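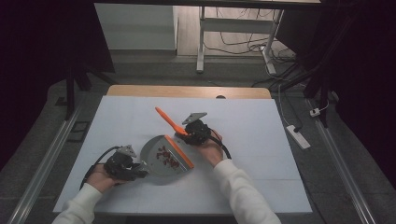 Le balai et la pelle, une affaire qui tient bon

Dans la plupart des logements, l'aspirateur est rangé dans un placard et la balayette pend à un clou. Le premier a coûté plusieurs centaines d'euros, la seconde le prix d'un sandwich. C'est pourtant la seconde qui sert le plus souvent. Un verre cassé, de la terre tombée d'un pot, des miettes après le petit déjeuner : le geste prend moins d'une minute et ne demande ni prise ni batterie.

Le petit matériel de ménage est un marché discret. Les fabricants communiquent peu, les magasins le placent en bas de rayon et les clients achètent sans comparer. Le secteur change malgré tout, lentement, sous l'effet du prix des matières, de la réduction des surfaces habitables et d'un regain d'intérêt pour les objets que l'on peut réparer.

À l'atelier Baptista, on monte encore des brosses dans un bâtiment long et bas, à la sortie du bourg. L'entreprise produisait autrefois des balais de cantonnier et des brosses à chevaux. Elle fait aujourd'hui surtout de la balayette, du balai d'intérieur et de la brosse à vaisselle. Le catalogue compte 242 références, dont une bonne partie ne diffère que par la longueur du manche ou la dureté des fibres.

La journée commence à six heures. Les blocs sont percés le matin, garnis dans la foulée, puis passés à la tondeuse, une machine qui égalise les fibres en deux allers-retours. C'est à cette étape que se joue la qualité. Une garniture trop droite pousse la poussière sans la retenir. On préfère une coupe légèrement biaisée, avec des pointes refendues - le métier dit « fleurées » - qui accrochent les particules fines. L'opération use les lames et ralentit la cadence. Les modèles d'entrée de gamme s'en passent.

Les matières ont chacune leur emploi. Le crin de cheval reste apprécié pour les parquets, il est souple et charge peu en électricité statique. La fibre de coco convient aux sols rugueux et aux terrasses. Le piassava, plus raide, va dehors. Pour tout le reste, c'est le synthétique qui domine. Il se lave, sèche vite et ne craint pas les graisses de cuisine. Chez Baptista, il représente l'essentiel des volumes, même si les visiteurs de la boutique demandent d'abord à voir le crin.

La pelle pose d'autres questions. Longtemps en tôle émaillée, elle est passée au plastique injecté, plus léger et moins bruyant. Son point faible est connu de tous ceux qui ont essayé de ramasser de la farine : il reste toujours une ligne de poussière devant le bord, qu'on repousse en reculant la pelle et qu'on finit par disperser du pied. La réponse habituelle consiste à ajouter une lèvre souple, qui épouse le sol. Encore faut-il qu'elle dure. Les lèvres collées se décollent, celles qui sont glissées dans une rainure s'échappent, et les meilleures sont moulées directement avec le corps, dans un second temps d'injection.

La marque Zenside a choisi cette dernière solution pour sa gamme destinée aux petits appartements. Le manche de la balayette s'emboîte dans celui de la pelle, l'ensemble se suspend à un seul crochet. Le bord arrière porte une rangée de dents pour peigner les fibres, où s'accumulent d'ordinaire les cheveux. Le tout est vendu plus cher que la moyenne, et la marque affirme que la lèvre se garde 5 ans dans un usage domestique normal. Il est trop tôt pour le vérifier.

Wodo travaille dans l'autre sens. Cette petite société ne vend que des pièces : têtes de brosse, manches, embouts filetés, attaches murales. Son idée est qu'un manche en hêtre correctement huilé survit à plusieurs têtes et qu'il n'y a pas de raison de le jeter avec elles. Le principal obstacle est le pas de vis. Il en existe plusieurs en Europe, qui se ressemblent assez pour que l'on force et pas assez pour que cela tienne. Wodo propose un adaptateur, qui est devenu son article le plus vendu.

Chez les détaillants, l'accueil est partagé. La droguerie Flikell, ouverte du mardi au samedi, consacre un mur entier aux brosses et vend presque 3 têtes de rechange pour un balai complet. Les grandes surfaces, elles, n'ont guère de place pour des pièces détachées. Un article à bas prix doit tourner vite et se comprendre sans vendeur.

Reste la question de l'entretien, que la plupart des acheteurs ignorent. Une brosse synthétique se lave à l'eau tiède avec un peu de savon, puis sèche suspendue, fibres vers le bas. Posée debout sur sa garniture, elle se couche en quelques semaines et ne se redresse plus. Le crin supporte un lavage rapide, jamais un trempage. La pelle passe sous le robinet. On évite le lave-vaisselle, qui déforme le bord.

Le balayage à sec garde aussi ses détracteurs. Sur un sol très poussiéreux, il remet en suspension une partie de ce qu'il déplace, et les personnes allergiques ont intérêt à lui préférer un chiffon humide. Pour les débris visibles, il reste le plus rapide. Les professionnels du nettoyage combinent d'ailleurs les deux : balayette et pelle pour le gros, serpillière ensuite.

À l'atelier Baptista, la direction a fait ses comptes à long terme au moment de remplacer la tondeuse. La nouvelle machine est prévue pour tourner jusqu'en 2055, à condition de changer les lames régulièrement. L'ancienne est toujours là, au fond du bâtiment, et sert le mercredi pour les petites séries en crin, que la nouvelle a tendance à couper trop court.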